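Julio, por la noche

Vuelvo a escribir después de no sé cuánto tiempo, y vuelvo por una tontería: flores de mentira. Elin Powell me convenció de que fuera con ella a una tarde de arreglos florales artificiales, organizada por una gente que se llama Gaven y que promete, cito de memoria, «enseñar a mirar un ramo». Yo llevo toda la vida mirando ramos y no creo haberlo hecho mal. Pero Elin ya había pagado las dos plazas y me daba más apuro el dinero que la tarde. 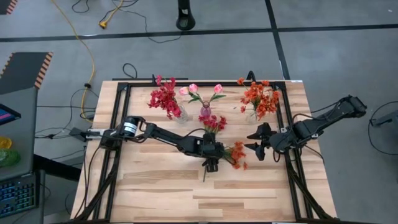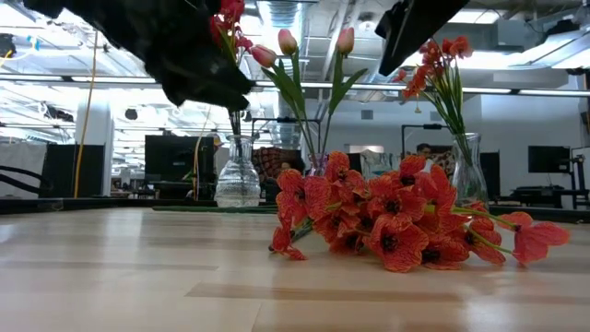

Flores artificiales, jarrones de cristal y la mesa de madera clara.

Empiezo por lo que me gustó, para que luego no se diga. Los rojos. El ramo carmesí tiene un color que en tela o en lo que sea no suele salir bien; casi siempre tira a pintalabios de saldo. Este no. Las amapolas naranjas también aguantan la mirada, con los pétalos arrugados como los tienen las de verdad cuando llevan medio día abiertas. De lejos me las habría creído. De cerca ya no, y ahí está mi problema con todo el asunto: un jarrón se pone en una mesa, y a una mesa uno se sienta.

Los tulipanes rosas, en cambio, me dejaron fría. Un tulipán de verdad hace lo que le da la gana. Lo cortas recto, lo pones recto y a la mañana siguiente se ha ido hacia la ventana, ha crecido dos dedos y te ha estropeado el arreglo, y por eso me gustan. Uno artificial se tuerce donde tú lo tuerces. Lo dije en voz alta y Emilian Cârstea, que era quien daba la charla, me contestó que precisamente eso era la ventaja. Bueno. Según para quién.

La teoría del señor Cârstea, por si algún día me sirve: las flores en el jarrón no se colocan, se sueltan. Se coge el manojo por los tallos, se mete sin apretar, se deja que abra y luego se corrige poco. A mí me suena a lo que dice la gente que tiene buena mano para las cosas y cree que lo suyo es un método. Yo solté las mías tal como me dijo y se fueron todas a un lado. Tuve que sacarlas dos veces. Elin las soltó y le quedaron preciosas, pero a Elin le queda bien hasta el abrigo cuando lo tira encima de una silla.

Otra cosa que discutí fue lo del cristal. Un jarrón transparente para flores artificiales me parece una confesión. Con flores frescas el cristal tiene sentido, se ve el agua, se ven los tallos verdes, hay algo vivo ahí abajo. Con estas se ve un palo de plástico y nada más. Hjørdis Engebretsen, una señora noruega muy seria que estaba sentada a mi lado, me dio la razón y luego me contó que ella echa agua igualmente, para disimular. Le pregunté si no se destiñen. Me miró como si yo fuera boba. Me quedé sin saberlo. El de cristal acanalado, el panzudo de cuello estrecho, es el único que me llevaría a casa, porque el relieve tapa un poco y el cuello sujeta. En los de boca ancha todo se desparrama y hace falta el doble de flores, y sospecho que a quien las vende eso no le quita el sueño.

Y hablando de vender. Al final vino la parte que yo estaba esperando desde el principio: el catálogo. Lo repartió Toon De Smet, muy amable, con ese tono de no estar vendiendo nada. La colección se llama Susonside, nombre que no significa nada en ningún idioma que yo conozca. El lote grande, con jarrones incluidos, cuesta 1110. No me equivoco de cifra, la miré otra vez con las gafas puestas. Por 500 hay uno más modesto, sin jarrones, o sea, el plástico solo. Hice la cuenta de cabeza en el autobús: con lo que me gasto yo en el puesto de la plaza, el lote grande me daría para flores frescas hasta que me jubile, y encima se me morirían cada semana como es debido. Elin dice que no es justo comparar porque estas duran. Ya. También dura el polvo que cogen. Mi madre tenía unas rosas de tela en el recibidor y se lavaban en el fregadero dos veces al año, con champú, y se secaban boca abajo en el tendedero, que parecía aquello una funeraria.

Compró Elin, claro. El ramo suelto de amapolas, 32, que ya me parece bastante. Las llevó en el regazo todo el camino hasta Limotgate y una niña se las quiso oler. La dejó, la niña olió y no dijo nada. Yo tampoco, aunque me costó.

Lo que sí reconozco — y me fastidia — es que he llegado a casa y me he puesto a mover las cosas del aparador. He sacado el jarrón azul del armario, lo he cambiado por el de barro, he vuelto a poner el azul. He metido dentro tres ramas de eucalipto secas que tenía desde el invierno y las he soltado, como dice el señor Cârstea, sin apretar. Se han ido a un lado, por supuesto. Las he dejado así.

Mañana por la mañana tengo que llamar a Idun Viklund por lo de las cortinas, antes de las diez, que luego no coge. Y devolverle a Elin el dinero de la plaza, aunque sea la mitad. Me ha propuesto ir a otra tarde parecida en Sjöberg, de coronas para puertas. Le he dicho que me lo pienso. Yo ni siquiera tengo clavo en la puerta.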